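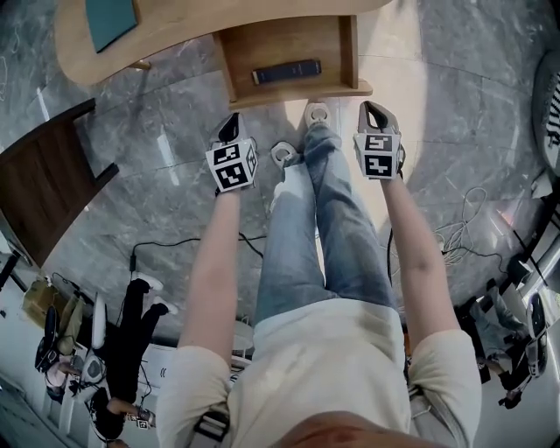
The tenant at Litton says the cables have been like this since March and no one has tripped yet. Noted. "Yet" is not a control measure.

Umbridge Lettings - living room walk-round, 18/03/2020

Floor, marble: FAIL. Black cable runs loose across the walking area. Reroute along the wall or cover it. Last report said "cable tidy on order." I would like to see the order.

Coiled cables, gray and white: FAIL. One tangle, left on the floor. Separate them, find out what each one feeds, and remove any that feed nothing.

Table drawer: FAIL. Open at shin height. Told it "usually gets closed." Check the runner anyway.

Table edge: PASS. Rounded.

Chair: PASS, with doubts. Dark wood, near the table. Joints not tested under load, so I won't sign for them.

Footwear: PASS. Sneakers. Socks on polished stone would be another matter.

Extension lead rating: NOT SEEN. The office wrote "fine" in this box last time - fine by whose reading?

Anti-slip mat, Plidel, item 535: invoiced, not found in the room. Send proof of delivery.

Re-inspect in 60 days. Form stays open until then.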